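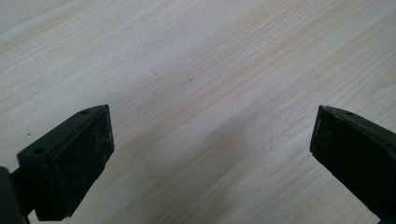

Chapter 4
Wood Grain and Surface

A board is a record of how a tree grew, cut open along one plane. The same log can give boards that look quite different from one another, depending on where the saw passed and at what angle. People who buy furniture tend to talk about color first, but color is only part of what the eye picks up. Look at the tabletop in the opening picture. Its fine lines lie close together, and the surface shifts between faintly gray streaks and soft peach bands, with a few wider warm stripes. A pattern of straight, closely spaced lines is what most people in the trade call straight grain, whether it appears on solid wood, on veneer, or on a printed surface made to look like wood.

In Chapter 3 we followed the log from the forest to the mill. This chapter picks up at the point where the log meets the saw. It covers the three common ways of cutting, the patterns each one produces, and the ways makers copy those patterns on manufactured panels. The last section deals with how surfaces wear and how they are cleaned and repaired.

4.1 What the Word "Grain" Means

Grain is used loosely, and the loose use causes trouble. In this book it has one meaning: the direction in which the long cells of the wood run. The visible lines on a board are properly called figure. Texture is a third term and refers to the size of the pores and cells. Oak has a coarse texture. Maple has a fine one. A board of either species can have straight grain.

In ordinary speech all three get folded into "grain," and we will sometimes follow that habit when the meaning is clear — as we did in the paragraph that opened this chapter. Where the difference matters, the stricter terms are used.
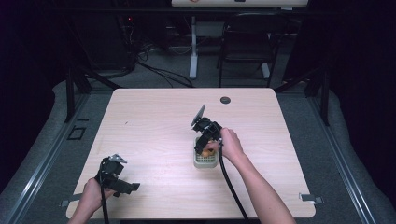
Growth rings are the main source of figure in trees from places with a cold season. Wood laid down early in the growing season has large cells with thin walls. Wood laid down later has small cells with thick walls and is usually darker. The change from one to the other gives each ring its edge. In the tropics, where growth may go on all year, rings can be faint or missing, and the figure comes from other features, such as bands of pigment or cells that change direction as the tree gets older.

4.2 Three Ways to Cut a Log

Plain sawing is the fastest method and wastes the least wood. The log is cut in parallel slices from one side to the other. Boards from near the outside show arches and long ovals, often called cathedrals.

Quarter sawing divides the log into four wedges first. Each wedge is then cut so that the rings meet the face of the board at close to a right angle. The lines on the face are straight, and the board moves less across its width when the air turns damp.

Rift sawing aims for an angle between the two. It gives very even lines on all four sides of the board and is often chosen for table legs. It also wastes the most wood, and the price shows it.

Case Study: The Mendonça Mill

Rogério Mendonça runs a small hardwood mill in Plevard. In September he was asked to supply 47 matched boards for a run of library tables. The customer wanted straight lines with no arches. Mendonça had 29 quarter-sawn boards in dry storage, all from logs bought as one lot. For the others he went back to his plain-sawn stock and looked at the outer edges of the widest boards, where the rings often stand nearly upright. He found 13 that could be ripped down to a narrow strip with the right figure, and bought in the remaining five.

The finisher on the job, Irja Rissanen, sorted the boards by shade before any glue was mixed. She kept the grayer boards for the undersides and rails. Even so, two tops had to be taken apart and laid out again when the first coat of oil brought out a stripe that had not shown on the bare wood.

As you read the next section, keep in mind which of these problems would also come up with veneer, and which would not.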